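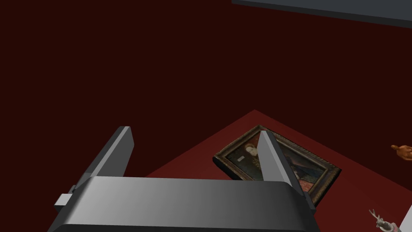

I went to the open day at the Sarkura handling lab in Worthorpe expecting to spend an hour and get a free coffee. I stayed until they turned the lights off, and I had two pages of notes on gripper rules by the time I got home!

The lab works on robot handling of fragile things, mostly framed pictures and small ornaments, and it does nearly all of its early work in simulation. Tsehay Beyene, who runs the simulation side, had her screens set up along the back wall so people could pull up a chair. Every new grasp has to pass 527 simulated trials before anyone is allowed to book time on the real arm. I asked whether people ever try to skip a few. She laughed and said the booking form won't open until the log is complete.

What I loved was how short their rulebook is. It fits on 33 numbered lines, printed large and taped beside every workstation. A few I copied down:

Rule 4. Fingers open fully before the arm comes down over the table, and they stay open until the approach is checked.

Rule 9. A frame is lifted by its molding. No finger touches the painted surface at any speed.

Rule 12. If a finger is over the canvas, stop and back straight up. Do not slide sideways to correct.

Rule 20. Neighboring objects count as obstacles, even the ones you plan to move next.

Rule 12 got the most questions. Desta Alemneh showed us why on the test bench, with a thrift store frame and a sheet of carbon paper where the canvas would be. He backed straight up the first time and the paper was clean. Then he let the arm slide over, and there was a long gray streak right across the middle. You could hear the whole group wince – me included.

The simulation has its limits and the staff were very open about them. Natalia Magaña gave a short talk on friction, old gilding and flaking varnish, none of which behaves on the bench the way the model says it should. Her rule of thumb is to halve the closing force that worked in simulation and build up again from there. I would happily have listened to a second hour of it.

There was also a good argument after lunch (sandwiches, plenty of them) over who signs off a lift. Right now it takes 2 people, the operator and somebody who had no hand in writing the program. A visitor from Cakstead thought one was plenty for practice pieces. Desta disagreed, and I'm with him – habits get made on the practice pieces.

They plan to hold another open day in September, with the Weldu arm running if the new wrist has been fitted by then. Sign-up is at the front desk, and groups are capped at 3 per bench, so go early if you want to try the controls yourself.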